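**「軽微な修正」は322MBある**

Ulov 5の更新が、日曜の夜にようやく手元の端末にも降ってきた。ビルド番号は2415、サイズは322MB。リリースノートは一行で、「軽微な修正と安定性の向上が含まれます」とある。毎度おなじみの文面で、句点の位置まで前回と同じだった。コピーして貼るときに句点を落とさなかったことについては、担当部署の仕事の丁寧さを認めたい。

軽微な修正が322MBになる仕組みを私は知らない。ボタンの角丸を少し変えただけでもライブラリをまるごと入れ替えるのだ、という説明を前に読んだことがある。たぶん正しい。ただ、正しい説明を読んだあとも、モバイル回線で残量を気にしながら進捗バーを眺める時間は短くならない。しかもUlovの進捗バーは、九割を過ぎたところで長考に入る。将棋なら持ち時間が心配になるころに画面が暗くなり、ロゴが出て、もう一本、別の進捗バーが始まる。

さて、今回の本題は通知である。

先月の号で、Ulovの「まとめて通知」が次の更新で直るらしいという話を書いた。情報源は例によって開発者向けフォーラムの書き込みで、私自身、話半分で聞いてくださいと但し書きをつけておいた。結論から言うと、半分だけ直った。話半分の精度としては申し分ない。

直ったのは、朝のまとめ通知が昼に届く件。寝ているあいだに来たものを朝七時にまとめて渡してくれるはずの機能が、なぜか十二時過ぎに一式を抱えてやってくるという不具合で、うちでは冬からずっとこの調子だった。ゴミ収集日のお知らせを昼食時に受け取り続けた結果、私はゴミの日をすっかり自力で覚えた。これを機能の効能に数えるかどうかは意見の分かれるところだろう。ビルド2415に上げてからは、きちんと朝に来ている。

直っていないのは、除外設定のほうだ。「このアプリはまとめない」を選んでおいても、端末を再起動すると選択が外れる。外れるだけならまだしも、設定画面の表示は「まとめない」のままになっている。表示と中身が食い違っているので、本人は設定したつもりでいるし、端末も設定されたつもりでいる。両者とも満足していて、通知だけが来ない。

回避策は今のところ一つで、再起動のたびに該当アプリのスイッチを一度切って、入れ直す。対象が一つ二つなら我慢できる。私は「まとめない」を七つのアプリに設定していたので、再起動後の儀式がそこそこの長さになり、途中でどこまでやったかわからなくなって最初からやり直したことが二回あった。今は三つに減らした。減らしてみると残りの四つは別にまとめられても困らず、なぜ急ぎだと思っていたのか思い出せない。そのうち一つは乾電池の特売情報だった。

もう一つ、リリースノートに載っていない変更がある。ロック画面で通知を右に払ったときの動作が、「開く」から「あとで」に変わっている。指は去年の動作を覚えているので、しばらくは開くつもりで先送りを連発することになる。返事が遅れている相手には、この場を借りてお詫びする。三割くらいはOSのせいである。元に戻す設定は「操作」の項目を探しても見つからず、「アクセシビリティ」の下の「その他」の下にあった。「その他」の中にさらに「その他」があるのはどうかと思うが、探し物は二つめの「その他」の一番下である。 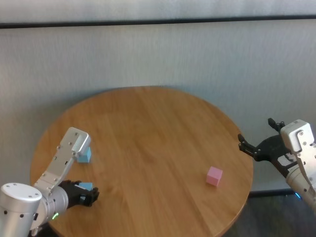
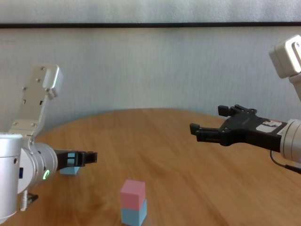
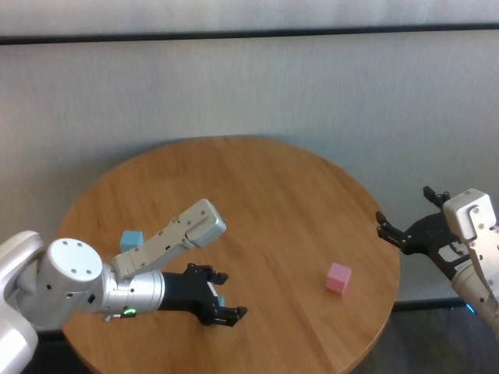
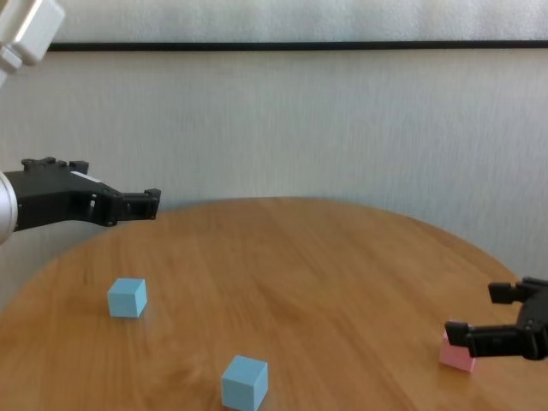
木の丸テーブルと淡い色の壁、四枚。

更新に伴う周辺アプリの様子も書いておく。毎回「自分の使っているアプリは動くのか」というメールを何通もいただくので、よく聞かれるものを三つ。

**Irow（メモ）**
動く。起動も同期も問題なし。ただし、ウィジェットが更新後に一度真っ白になる。慌てて削除して置き直す必要はなく、アプリ本体を一回開けば中身が戻る。私は慌てて削除して置き直した。置き直したウィジェットも真っ白だったので、さらに慌てた。

ついでに言えば、Irowは前の版から「賢い見出し」という機能が初期状態で有効になっている。メモの一行目が見出しにふさわしくないと判断すると、勝手に見出しを考えてくれる。買い物メモに「夕食に向けた準備」と付けてくるあたりまでは笑っていられたが、走り書きした暗証番号のヒントに「重要な個人情報」と付けて一覧の最上段に固定したときは、さすがに設定を切った。泥棒に親切すぎる。切る場所は「表示」の中にある。すでに付いた見出しは残るので、一つずつ消すことになる。

**Shemweta（バックアップ）**
条件つきで動く。手動のバックアップは普通に終わるのに、夜間の自動実行が、充電中でも「電源に接続されていません」と言って始まらない端末がある。うちの二台では、古いほうが駄目で新しいほうは平気だった。ケーブルを替え、充電器を替え、コンセントを替え、最後に部屋を替えたが、古いほうの見解は変わらなかった。

開発元のサポートページには「OS側の電源状態の通知に関する問題」と書いてある。Ulovのサポートページには「一部のサードパーティ製アプリの問題」と書いてある。二つのページを並べて読むと、卓球の中継を見ているような気分になる。ラリーが終わるまでは、寝る前に手動で「今すぐ実行」を押しておくのがよい。更新をこれから当てる人は、必ず先にバックアップを済ませること。そのバックアップアプリが更新で不調になるという話をしている最中なので説得力に欠けるが、順番としてはそれで合っている。

**Lerkevus（日本語入力）**
動くが、学習辞書の挙動がおかしい。更新直後に変換の候補順が初期化され、何日かかけて元に戻っていくように見える。こちらが学習し直させたのか、しまい込んであった辞書を端末がそろそろと引っ張り出してきたのかは判別がつかない。「おせわに」と打つと「お世話に」より先に「汚せ和に」が出た期間があり、あの候補を実際に使う人はどういう暮らしをしているのか、しばらく考えてしまった。

ユーザー辞書に自分で登録した単語は無事だった。心配なら更新前に書き出しておける。書き出したファイルの名前に半角の括弧が入っていると読み込みに失敗するので、括弧は外しておくこと。同じ名前で二度書き出すと、アプリが自動的に半角の括弧をつけてくれる。どうしてそこを自社でそろえなかったのか、一度担当者に聞いてみたい。

で、当てるべきかどうか。

朝のまとめ通知に困っていた人は当てていい。それ以外の人が急ぐ理由は、正直なところ思いつかない。今回の更新にセキュリティ関連の修正が入っているかどうかは発表されておらず、リリースノートの「安定性の向上」という五文字に何が畳み込まれているかは読み手の想像に任されている、と書いてから数えたら六文字だった。この種の記事を書いていると、まず自分の安定性から向上させるべきだと思う。私自身は、入っていると考えておくほうが気が楽なので、どの端末にも当ててしまった。仕事で一台しか使っていない人は、週末まで待って損はないと思う。

なお、自動更新を有効にしている人には選択の余地がない。Ulovの自動更新は「夜間、充電中、Wi-Fi接続時」に始まることになっているが、今回は私の端末の一台が午後三時、打ち合わせの最中に再起動を始めた。画面には「まもなく完了します」と出ていた。まもなく、の指す長さは会議が一つ終わるくらいで、その間の議事録は紙でとった。紙は再起動しないが、あとで検索もできず、自分の字が読めないという既知の不具合も長年放置されている。

次の更新の噂にも触れておこう。フォーラムでは早くも、次で除外設定が直るという書き込みが出回っている。書いたのは先月「次で全部直る」と断言していたのと同じアカウントで、プロフィール欄には「関係者に近い人物」とある。関係者に近い、とはどういう距離なのか。電車で隣に座ったことがある程度でも嘘にはならない。とはいえ先月の件は半分当たったわけで、私の予想の成績と比べると見上げた数字である。今回も話半分で受け取っておくとして、前回の残り半分のさらに半分が直るなら、除外設定のスイッチは入るが表示は切れている、というあたりに落ち着くのではないか。

読者からの質問を一つ。「更新後、電池の減りが早くなった気がする」というもの。これは毎回必ず来る。更新の直後は写真の索引作りなどが裏で走るので、一日二日は減りが早くて当然、というのが模範回答になる。私も毎回そう答えている。今回はうちの一台で四日たっても減りが早いままだったので、設定の「電池」から使用量の内訳を見てみた。首位は「電池」の設定画面だった。気になって何度も開いていたせいらしい。同じ症状の方は、まず開く回数を減らしてみてほしい。

それでも一週間以上続くようなら、内訳の画面を撮って編集部宛てに送ってください。OSのビルド番号と機種名もお忘れなく。ビルド番号は「端末情報」を開いて一番下まで送ると出てくる。件名に「電池」と入れてもらえると、こちらの通知設定では、まとめられずにすぐ届く。再起動していなければ。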